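## Section 3. Bin Clearing: Setup, Operation, and Limits

Murel Bench Cell, Sernside workstation package
Document revision: Nov 17, 2022

### 3.1 Purpose of this section

This section covers setup and operation of the bin clearing task on the Murel bench cell. In this task the arm removes mixed small items from an open-topped bin, one at a time, and places each item in the output area.

Bin clearing stands in for a group of ordinary chores: emptying a catch-all drawer, picking up after children, sorting returned goods, clearing a parts tote at the end of a shift. An adult does this work without instruction. The cell does part of it, slowly, with an operator present. Read 3.2 before you promise results to anyone in your building.

### 3.2 What the cell can and cannot do

The cell can:

- Pick rigid items that stand clear of the bin walls.
- Pick most soft items that have a fold, strap, or edge the fingers can close on.
- Retry a failed pick from a different approach angle.
- Stop and report when it has no pick candidate.

The cell cannot:

- Reliably pick flat items that lie flush on the bin floor.
- Separate items that are hooked or tied together.
- Tell trash from property. It removes both.
- Judge whether an item is fragile, sharp, or leaking.
- Run without an operator within reach of the stop button.

During acceptance testing at the Moges site in October, the cell made 2,186 pick attempts on mixed household items. Of these, 978 ended with the item in the output area on the first try. Retries raised the number of items cleared but also raised the time per item. A person working at a normal pace finished every test bin well ahead of the cell.

For a shop floor with one part type and a fixed tote, the picture is better. For a home, treat the cell as a research tool. It is not a replacement for labor in either setting at this revision.

### 3.3 Before you begin

You need:

- The Murel arm, mounted and leveled per Section 2
- The two-finger gripper with wrist harness connected
- One open-topped bin with a flat floor
- One bar clamp with non-marring pads
- Marking tape in a color that contrasts with the table
- The Wullarero task software, installed and licensed

> **CAUTION:** Disconnect arm power before you reach into the bin, clamp the bin, or touch the gripper. The hold state in the software does not remove power from the joints.

### 3.4 Place and secure the bin

1. Set the bin on the table inside the reach of the arm. The gripper must be able to point straight down over the full floor of the bin.
2. Turn the bin so that its long walls are parallel to the table edge.
3. Clamp the bin. Tighten until the bin does not shift when you push on the opposite corner by hand.
4. Confirm that the clamp handle is outside the path of the arm. Move it if you are not sure.
5. Mark the position of the bin on the table with tape. Use L-shaped marks for corners and T-shaped marks for edges.
6. Remove the bin and put it back against the marks. If it does not return to the same position, redo step 5.

> **NOTE:** Bins with a bare metal floor reflect light from overhead fixtures. Bright patches may be reported as items. If this happens, dim or move the light first. Change the detection threshold only if that does not help.

> **NOTE:** Worn coating on the inner walls is acceptable. Loose flakes are not. Brush them out before calibration.

### 3.5 Route the hose and cables

1. Run the hose along the outside of the arm and leave a loop at the wrist joint.
2. Run the cables along the same path and tie them to the hose. Trim the tie ends flush.
3. With power off, move the wrist by hand through its full range. The loop must neither pull tight nor drop below the wrist.
4. Check the thin wires at the gripper. They must not cross between the fingers at any opening width.
5. Restore power and jog the arm to each of the four inside corners of the bin at low speed. Watch the loop the whole time.

> **CAUTION:** A loop that catches on the bin rim can drag the bin out of its clamp. Stop at the first contact. Do not let the arm finish the move.

### 3.6 Calibrate the bin floor

1. Empty the bin completely.
2. In Wullarero, open **Task > Bin > Floor**.
3. Select **Touch points** and enter 8.
4. Start the routine. The arm lowers the closed fingers to the floor at each point and backs off on contact.
5. Read the residual. A value of 3 mm or less is acceptable. If the value is higher, check the clamp, check for debris under the bin, and repeat.
6. Save the result under a new name. Do not overwrite the factory file.

Repeat this procedure whenever the bin is changed, the clamp is loosened, or a finger is replaced.

### 3.7 Load the bin

Start with a small load. Experience gained on a full bin is hard to use, as too many things fail at once and the log does not separate the causes.

1. Put the items in by hand. Do not pour them.
2. For the first run, leave open floor between items, at least one finger width on each side.
3. Include different shapes. Rounded toys, flat cases, and fabric pouches each fail in their own way, and you want to see all of these before you set limits for your site.
4. Tuck nothing under the bin rim.
5. Remove liquids, glass, blades, loose batteries, and anything alive.

Item types and expected behavior:

| Item type | Expected result | Operator action |
|---|---|---|
| Rigid, upright, clear of walls | Picked on first or second try | None |
| Rigid, low, rounded corners | Fingers may slide off | Watch the first attempts |
| Small toy against a wall | Often skipped | Move toward center if needed |
| Fabric pouch, closed | Picked by a fold, may swing | Keep output area clear |
| Loose cord | May wrap a finger | Stop, power off, remove by hand |
| Very small parts | Not detected or not gripped | Remove before the run |
| Clear or shiny film | Unreliable detection | Remove before the run |

### 3.8 Run the task

1. Clear the table of tools. Confirm that no person is inside the taped boundary.
2. Place one hand near the stop button.
3. Select **Task > Bin > Clear**. Set speed to **Low** for all first runs.
4. Press **Start**. The arm moves over the bin, selects a candidate, and descends.
5. Watch the fingertips at each descent. Stop the cell if they press on the floor or on a wall.
6. Let the cell complete its retries. The default is three per item. After the third, the item is marked as skipped and the cell moves on.
7. When the cell reports **No candidate**, power off and inspect the bin. Take out any skipped items by hand.
8. Record the item types that were skipped.

Do not raise the speed setting to make up for skipped items. Higher speed shortens travel time between picks. It does not improve the grip, and it increases the force on contact.

### 3.9 Troubleshooting

**The arm descends beside the item.** Floor calibration is out of date, or the bin has moved. Check the bin against the tape marks, then repeat 3.6.

**The fingers close but come up empty.** Usual with low items whose borders are rounded. Reduce the finger opening before descent by one step. If the fault continues, skip the item type.

**The cell reports an item where there is none.** Look for reflections, scratches that catch the light, or film left along the seam between floor and wall.

**Two items come up together.** Stop over the bin, open the gripper, and let them drop. The software does not detect double picks at this revision.

**The wrist stops short of the wall.** This is the keep-out margin. It protects the wrist hardware, which is wider than the fingers. Reducing the margin is possible under **Advanced** but voids the collision settings in Section 2.

### 3.10 Staffing

Plan for one operator per cell. The operator loads the bin, watches the run, and finishes the remainder by hand. Sites that have tried to share one operator between two cells reported more stops and longer recovery times. Figures for your own site should come from your own logs, taken over several days with the items you handle in normal use.

### 3.11 Reference view

Compare the hose loop, clamp location, and gripper approach with your own setup before the first powered run. 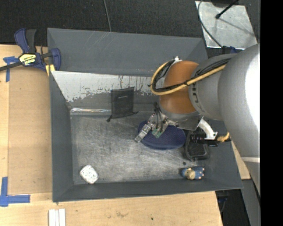
*Figure 3-1. Gripper over mixed items in a clamped bin.*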